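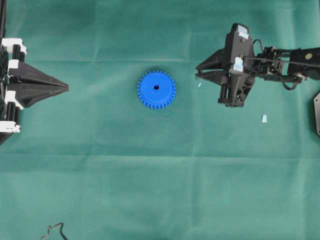

OK so the Mernholm fan chant is officially a real song now and I have had it on repeat since breakfast

For anyone outside town: Lizeth Paucar goes to every home game with her accordion, and in October she started playing the fourth quarter chant as a waltz. A WALTZ. At a basketball game!

Half our section learned the words in one night. By the next game the visiting fans from Clurkarstead were swaying along, and they were down 2 with a minute left

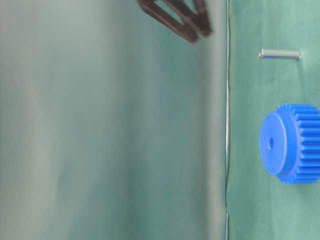 Anyway she recorded a full version with her cousins and put it up on 25 Dec 2024, no announcement, just there when we all got up. 881 plays by lunch. I checked again before bed and it was 1558!!

The second verse is all about Hutapea missing two free throws and then hitting the winner from the corner. He's heard it. He asked her for the sheet music (his mom plays piano)

My favorite bit is right before the last chorus, where the accordion drops out and it's only feet stomping on bleachers. I got goosebumps, and I was IN those bleachers

Next home game is against Trudeo. Lizeth says there's a new verse and she won't tell me one word of it. Get there early, our side fills up fast, and please learn the clapping part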